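Newsletter – 8 November 2009

Tavau Assembly Approves Electoral Timetable

The National Assembly of Tavau has adopted the electoral timetable submitted by the interim government, opening the way for legislative elections in June. The measure passed with 60 votes in favor and 28 against, following 2 days of debate in the capital, Ponstead.

Under the timetable, voters will choose a new assembly under the rules set out in the transitional charter. The interim government will remain in office until the new assembly holds its first sitting, and its members may not stand as candidates.

Opposition parties from Kekana province voted against the measure. They maintain that the voter register is out of date and have asked for a full review before polling day. The electoral authority has stated that 2,740 polling stations will open nationwide – including those in Trarov district, where voting was suspended at the last election.
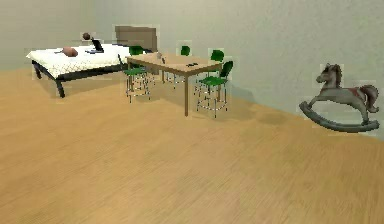
Bedroom with white bedspread and taupe-brown headboard. Computer rendering.

Parties have until the end of the year to register. Applications to observe the vote should be sent in writing to the electoral authority in Ponstead.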